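Rule 22

The rulebook for street delivery robots had 163 rules in it when Emiliano Troncoso was hired to test them, and by August he loved nearly all of them.

He hadn't expected to. He'd come to Draseck to write route software, and on his first Monday they put a three-ring binder in his arms and told him to go walk with a robot. So he walked! He walked behind the little Jitix carrier with the binder open across one forearm like a waiter's tray, reading the rules out loud while the machine rolled along keeping every one of them.

Rule 1 was stop for anyone. Rule 9 was stop for any animal, with a note in the margin, in somebody's green ink, that said "geese too." Rule 14 said the carrier had to say good morning only if it was morning. He laughed so hard at that one that a woman with groceries asked if he was all right, and he read it to her, and she laughed too.

"Who wrote these?" he asked Khalaf when he got back.

Khalaf had been at Draseck since it was two desks and a van. She took the binder and flipped to the back, where the pages were softer. "Everybody. Every time one of them did something rude, we wrote it down."

"And Rule 22?"

Rule 22 was blank. It had a number and a line, and after the line, nothing at all.

"That one got taken out," Khalaf said. "It used to say the carrier should take the shortest safe path. Then we had one cut between a man and his front steps fourteen times in a day. Perfectly safe. Shortest path in the city." She handed the binder back. "If you find a better one, you can have the number."

Well, you can imagine what that did to him. He carried a pencil after that. He tried out versions over lunch and crossed them out by dinner. Give people room – but how much, and who decides? Stay to one side – fine, until the side is full of somebody's plants.

The plants were on Allance Street, and Allance Street was where he got stuck for most of a week. The office sent him there because the map was out of date, and he sat in the van with his laptop on his knees, going over the pictures of the street until he could have drawn it from memory.

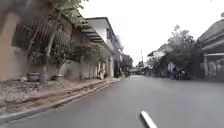 Allance Street, looking down the road from beside the plant pots.

He put a finger on the screen, on the three pots at the foot of the wall. The old map had that strip marked as free space. A carrier following the map would want to go right along there, over the gravel and the leaves, and it would find the pots and stop, and think, and swing out, and that was all allowed. The binder had no complaint. It had cleared its obstacles, kept its distance and yielded to everyone.

But somebody had chosen that spot for those pots. Somebody came out with water. He thought about the shaded fronts farther down, under the white building, the kind of doorway where a person might sit in the afternoon, and about the motorcycles bunched together under the tree across the way. People had been working out where things went on this street for years without a binder. They had rules too! They just kept them in their heads.

He got so excited he called Khalaf from the van.

"It isn't free space," he said.

"What isn't?"

"Any of it! The strip by the wall. The bit under the tree. We mark it free if it's empty, and half the time it's empty because somebody's about to use it. It's like taking a chair at a party because the person got up for a drink."

There was a pause, and he could hear her chewing something.

"So what's the rule?" she said.

He looked at his pencil. He had it, he was sure he had it, and then he had to say it three times before it came out straight.

"Ask who uses it before you use it. We go out, we knock, we write it on the map. Every street, before a carrier ever rolls down it."

"That's 200 streets, Emiliano."

"229," he said happily. "I checked."

She groaned, but it was a good groan, and then he heard the drawer where she kept the green pen.

"Say it again slower," said Khalaf. "I only have the one line."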